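Larkitz Opens Home Storage Showroom in Mitovthorpe

MITOVTHORPE, June – Larkitz, the maker of shelving and small storage for kitchens and bathrooms, has opened its first showroom in Mitovthorpe. The showroom takes up the ground floor of the former Bühler building and is open to both retail customers and the trade.

The space covers 3,049 square feet and displays the full Larkitz range, including wall shelves, under-sink units, pantry racks and countertop stands. Customers can order in the showroom and have goods delivered, or take smaller items home the same day. The company has hired staff locally and expects to employ 30 people at the site by the end of the year.

"Most of our customers have only seen our products online," said Peter Matoušek, managing director of Larkitz. "People want to check the height of a shelf and see how much it holds before they buy it. Mitovthorpe is close to our warehouse, and the building had the loading access we needed."

The opening follows a supply agreement with Bumis, which will handle delivery and home assembly for orders placed at the showroom. Assembly is offered within 60 miles of the store. Old shelving can be taken away on the same visit if this is requested when the order is placed.

Countertop Range

Almost 58 percent of Larkitz orders last year were for countertop products. The showroom has a separate area for them, with two-tier racks set up for bottles, jars and packets. Replacement shelves and feet are sold individually.
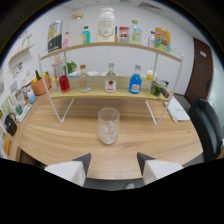 Visiting the Showroom

The showroom opens at 10 a.m. and closes at 6 p.m. Free parking is available behind the building, with step-free access from the parking lot. Trade customers should bring proof of business registration on their first visit to set up an account.

Product samples and price lists are available to the press on request from the Larkitz sales office in Mitovthorpe.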